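Edmund Nowicki
So the Rukier refill roll is "seamless" now. New October wording, same white tube.
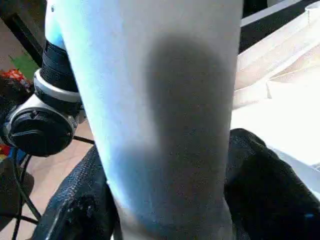
Filed under: Packing supplies

1/ Smooth, matte, fine. But there's a faint crease or seam running across it low down. Seamless how?

2/ Price went up too. I paid less at Kenthorpe last year and got the same thing.

3/ Skirnden says theirs holds up better. They would. I'll believe it after 20 parcels.

4/ If you've used either one for more than a month, tell me. No coupon codes please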